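Plemodum hand-held gripper – gallery: laundry and bedroom

Home | The kit | Rental | Gallery | Contact

The Plemodum is a gripper that you hold in your own hand. It is made for people who want to teach a robot how housework is done and who do not have the robot yet, or do not want to carry it up the stairs. You do the job with the gripper, the camera on it records, and later the recording can be used for training. The kit is built by Jelten, and we offer it for rent and for sale from our workshop in Virkden.

Many customers ask us how the tool behaves outside of a laboratory. On a white table with three blocks every gripper looks good. At home there are soft things and patterned things, and the light comes from wherever it wants. For this reason the gallery shows ordinary rooms. We did not change the curtains or buy new bed covers for it.

A few notes before you look. The lens is very wide, so straight lines come out bent and the corners are black. This is normal, and the software supplied with the kit can correct it. The fingers stay in the view all the time – you will get used to it after a short while, and for training it is useful. Bright windows can turn white. If your room allows it, work with the window at your side or behind you.

The rental period is 4 days at minimum. In the case you will find the gripper, a charger, 50 printed labels for marking your sessions and a short manual. The storage is enough for 40 minutes of recording, after that please copy the files to a computer. The deposit is 1,000 and we return it when the case comes back complete.

Clothes on the bed

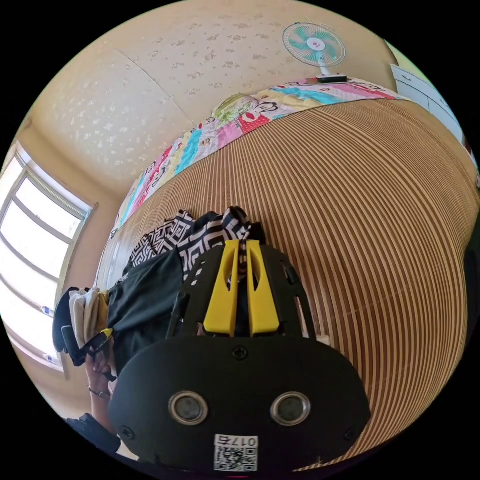
Prantl

Clothes on a woven bamboo mat, with the two yellow fingers close to a garment in a black-and-white pattern. My left hand is at the pile too. Thin cloth in folds is in my opinion the most difficult material for a beginner, and a strong pattern makes it harder to judge where one fold ends.

The slots in the fingers are part of the standard version. Every unit has a small label with a QR code on the front plate, at the bottom. Please have the number ready when you write to us about a repair.

Spare fingers can be ordered in pairs. New bookings are possible again from August, and for a longer rental we make a separate price. Please use the contact form and tell us which tasks you plan to record.

Page updated 3/30/20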